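4.2 Returns and Repeat Orders Among Small Online Sellers

This section reports on returns and repeat orders in the second group of stores. All of the sellers in this group ran a single storefront on Baltier and had no warehouse of their own. They listed goods held by outside suppliers, took payment from the buyer, and passed the order on. Order records were exported on 10/12/26 and cover the full period in which each store was open.

The sample has 288 stores. Stores with fewer than five completed orders were removed before this count was made, as were stores that had changed owners. Of the orders in the export, 3,000 were drawn at random and coded by hand. The coding sheet recorded the product type, the supplier, the promised delivery window, the actual delivery date, whether the buyer asked for a refund, and whether the same buyer ordered again from the same store. Orders without a confirmed delivery date were set aside, which left 1,871 for the main analysis.

Two suppliers handled most of the coded orders. Brotden ships from a single site and gives sellers one delivery window for all goods. Neltari works with many small workshops and gives a separate window for each item. Sellers who used both tended to show the longer window on every product page, even where a shorter one applied. We treat these stores as a separate category in the models, as their buyers saw the same promise whichever supplier filled the order.

Late delivery was linked to refund requests in all three categories. The link was weaker when the seller had written to the buyer before the promised date had passed. A short message was enough to show this difference, and messages that offered a discount did no better than messages that only gave a new date. Since sellers chose for themselves when to write, we can't rule out that the more careful sellers also differed in other ways, such as how they described their goods.

Repeat orders followed a different pattern. Product type mattered more than delivery time. Buyers of soft goods and household items came back more often than buyers of electronics, and this held within each supplier category. Stores with a narrow range had more repeat buyers than stores with a wide one. Several sellers had started with a wide range and cut it down in June, after the platform changed its listing fees. Their earlier and later orders are coded separately.

Packaging was not part of the original coding sheet. It was added after a first reading of refund messages, in which buyers often wrote about the state of the parcel before they wrote about the product. We used three codes: box, padded mailer, and plain plastic bag (Figure 6). Plain bags were common for soft goods and were mentioned in few complaints there.

A further check used the 900 orders placed through Đồng, a payment option that holds the buyer's money until delivery is confirmed. Refund requests in this subset were fewer, but disputes took longer to close. The direction of the main results did not change when these orders were left out. Advertising costs are covered in Section 4.3.
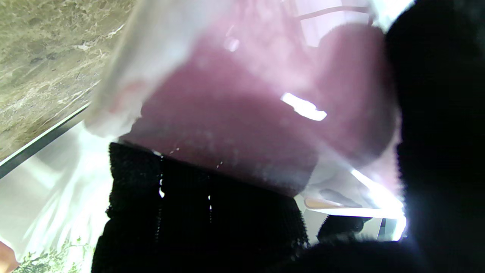

Figure 6. Translucent plastic bag with maroon-pink contents, close view.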